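Re: [trotham-wordsearchers] Tea break at the winter reading day
29/10/2019

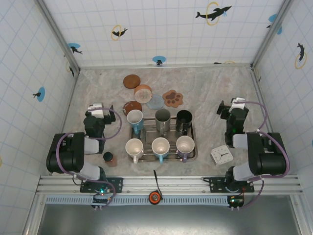 Hello all, and thank you for such a lovely lot of replies – I've read every one, some of them twice!

> Could we please have a longer break this time? In March we had
> 12 minutes and I was still queuing when the second half began.

Quite right, and I'm sorry about that. I'd like to stop at 2 and give everyone a proper half hour, which leaves plenty of time for the Callon chapters and whatever we can manage of Lendano (I'm still fond of the old translation, creaky as it is). If you're coming over from Maeng, the later bus should do you nicely.

Do bring your own mug if you prefer it, and a cushion too, as the chairs at Trotham haven't got any softer. Could someone lend us a second teapot? Just reply to the list.

Warmest wishes to you all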